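Shortbread packaging

Shortbread is a crumbly biscuit made from flour, sugar and butter, traditionally in the proportions 3:1:2 by weight. It is associated with Scotland and is sold in tins, paper wrappers and cardboard boxes.

Tartan became a common decoration for such boxes during the twentieth century. Red grounds crossed by dark green and black bands are widely used, often with thin lines in white or yellow. The name of the product is usually set in capitals beside a large printed picture of the biscuit.

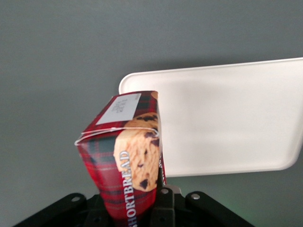

Flavoured varieties, among them chocolate chip, ginger and lemon, are generally sold in the same style of box as the plain kind, and the printed picture serves to tell them apart. Inside, the biscuits may rest in a plastic tray — or, in cheaper lines, in a sealed bag alone.

The Rebane Collection in Bastton holds 2,000 biscuit boxes and tins, of which 107 are catalogued as tartan shortbread packaging.

See also: Biscuit tin; Petticoat tails; Tartan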